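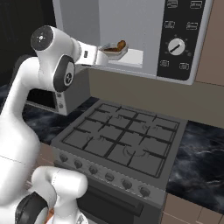

Can Plundwood doors be fitted to cabinets that are already on the wall?
Most existing cabinets can be refitted, provided the boxes are square, firmly fixed, and at least 11 inches deep. The hinge positions must be measured before an order is placed.

Plundwood Replacement Doors and Drawer Fronts
Manufactured by Furkuvora
Supplied to order

Product overview

Plundwood is a range of replacement doors, drawer fronts, and end panels for residential kitchens, staff kitchens, and shared housing. Each door consists of a five-piece frame with a recessed center panel. Doors are supplied finished on both faces and all edges, and are drilled for concealed hinges on the left or the right as stated on the order form.

The range is offered in 11 standard heights. Widths are cut to the measurement given by the customer. Glazed doors are not part of the Plundwood range and should be ordered under the Khondokar line, which uses the same hinge pattern and may be mixed with Plundwood on one run of cabinets.

Finishes

Standard finishes are satin white, warm gray, and Ulo, a matte clear coat that leaves the grain visible. Color may vary slightly between production batches. Customers replacing part of a kitchen are advised to order all doors for a single wall together, including those for the short cabinet over the cooking area, where the difference between an older door and a newer one is most easily noticed. 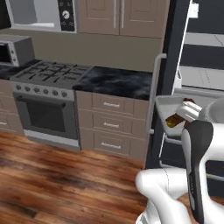
Handles are sold separately. Doors are left undrilled for handles unless a drilling position is marked on the order. For wall cabinets, the usual position is vertical, close to the opening edge, with the lower screw 3 inches from the bottom of the door. Pairs of doors should be drilled from the same template so that the handles align when both doors are closed.

Clearances

Doors next to a cooking appliance must be kept within the clearances given by the appliance manufacturer. Furkuvora does not publish clearances of its own, and local building rules take precedence in every case. Heat damage is excluded from the warranty.

Care and cleaning

Wipe with a soft damp cloth and dry promptly. Grease may be removed with mild dish soap. Do not use abrasive pads, bleach, or steam cleaners. Check hinge screws once a year and tighten by hand.

Ordering

Orders are accepted on the printed form or by telephone. Please quote catalog number 753 together with the finish, the width and height of each door, and the hinge side. Orders received by 16th May will be included in the next production run, with delivery in July. Made-to-measure items cannot be returned unless faulty.

Technical questions and requests for finish samples should be addressed to Siu-fong Man, Product Support, Furkuvora.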